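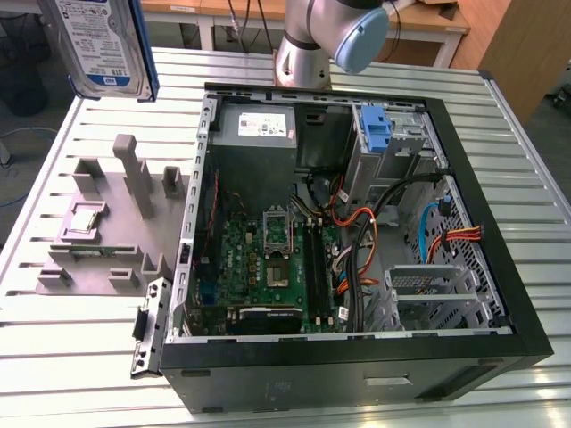 Kaledar Desktop Assembly Practice Set
Made up by Hekside Bench Supply
Page updated 17 Apr 2021

If you've ever wanted to learn the inside of a desktop computer by putting your hands in one, this is the set we'd start you on. It's a full-size desktop with the side panel off, plus a parts tray that keeps the pieces you're working with out in the open (and off the floor, where memory modules like to go). We use the same set ourselves for training, and we still enjoy it every time.

What comes in the set

Desktop case, black outside with a gray sheet-metal interior, side panel removed
Power supply, already mounted
Motherboard, already mounted, with four memory slots
CPU with metal heat spreader
Memory module
3.5-inch hard drive, 1.0TB
Gray parts tray
Printed guide with 25 short exercises

The case

Plenty of practice kits give you a bare board screwed to a panel. Those are fine for learning names, but the first time you work inside a real case your knuckles find out what was missing! Here you get the walls and the power supply right where they'd be in a working machine, so you learn how to angle your hand and which way to turn the module before you go in. Lay the case on its side and the motherboard is facing you.

The CPU socket has a lever and a metal bracket, and that's where most people slow down. Good. Lift the lever, open the bracket, set the chip down flat and let it find its place with no pushing. After a few rounds it starts to feel easy, and that feeling is what the set is for. Please keep fingers off the contacts in the socket.

The tray

We're very fond of the tray. It's a flat plate with raised pegs, a tall upright post in the middle and shorter holders standing around it. The CPU sits in its own square recess with the metal side up, and the memory lies in a long slot, so each one goes back to the same place at the end of an exercise. That sounds like a small thing until you've set up a bench for a whole class. One look tells you if a part is missing.

The guide

The guide was written by the people at Manalastas Workshop, who teach evening repair classes, and it reads like it: short, friendly and in the right order. The early exercises are plain in-and-out work with one part. Later ones put the steps together and ask you to time yourself if you like that sort of thing. Most take about 20 minutes. The February printing adds 2 pages on handling hard drives, with a nice section on lining up the screw holes.

Good to know

The set is for assembly practice. We don't promise that it will start up, and no operating system is included. Never plug in the power supply while you are working inside.

Parts are pulled from retired desktops, so labels and small marks differ from one set to the next. Drives are wiped before they leave us. Now and then we swap in a different make of board, always with the same number of memory slots.

You'll need a Phillips screwdriver, a wrist strap and a steady table with room for the case and the tray side by side. A wider bench is nicer if two people are sharing.

Spares

CPUs and memory modules wear out with class use, and we keep both on the shelf. The tray can be ordered alone. Schools that buy more than one set can ask for the guide as loose sheets, which are much easier to copy.

Shipping

Sets go out in Buketti double-wall cartons, with the tray packed flat under the case. Spare parts orders over $50 ship free. Keep the carton if you plan to move the set between rooms, as the inserts fit again without any fuss.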